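## 4.2 Does a clear surface mean a tidy room?
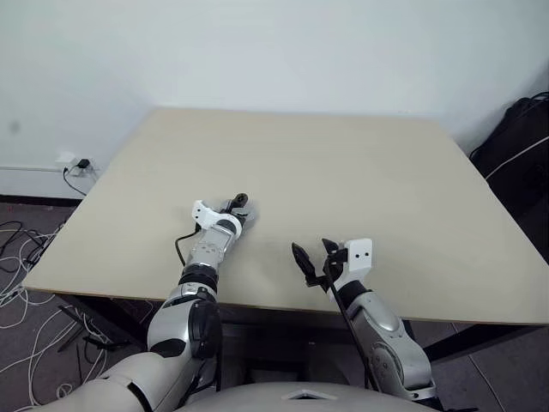
Ketill Lykkegaard

**Figure 3.** Table with a plain beige top and a thin brown edge strip, clear of loose objects.

Studies of household order have long treated the bare tabletop as the end point of tidying. The Mernus checklist gives it the highest score on its scale, and the Prultska diaries, with 3,613 entries, borrow that score without testing it. I doubt that it measures what its authors want it to measure.

A top like the one in Figure 3 would get full marks under either scheme. The score says nothing about where things are kept, how long it takes to find them, or whether the table gets used for meals at all. Of the Prultska entries, 1,895 record a clear table in the evening. Few of those go on to mention drawers, shelves or the floor — places where the contents of a table tend to end up.

Thorlacius argues that clear surfaces encourage people to put things away. Perhaps they do. But the argument rests on diaries kept by people who had already agreed to tidy daily, and the comparison group was asked different questions. A large, pale, empty top may just as easily invite the next pile of mail.

I therefore score surface and storage separately in the rest of this section. The two scores agreed in more than 500 entries, mostly from small kitchens, and I would not stretch that result to larger rooms.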